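Okay, sleep thread, for anyone else who wakes up at 4 in the morning with their brain already doing taxes.

I've had bad sleep for 5 years. Bought a Citedon weighted blanket, hated it, gave it to my sister. She loves it, of course!

What changed things for me was dumb and free: no coffee after lunch. I was having 2 cups mid-afternoon and swearing they did nothing.
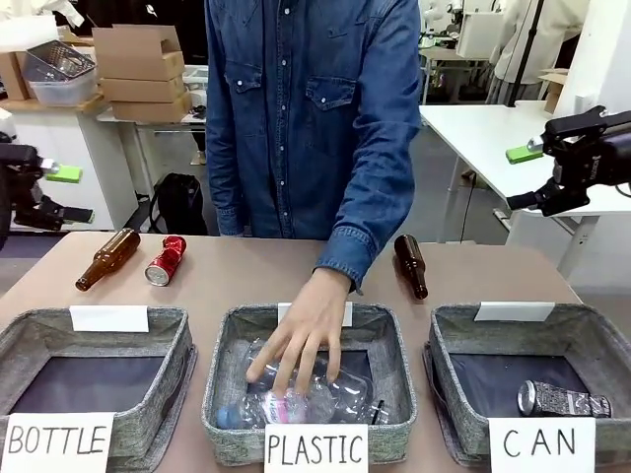 First week was rough, not gonna lie. Headaches, cranky, ate a lot of toast. By the second week I was sleeping through till my alarm most nights.

I also take a warm shower an hour before bed and leave my phone in the kitchen (still bad at that one).

Someone asked about the Gelance sleep ring. It's $399, so no, I haven't tried it. If you have, tell me if it's worth it?

And please talk to your doctor if you snore a lot or you're wiped out all day. I waited way too long to ask mine.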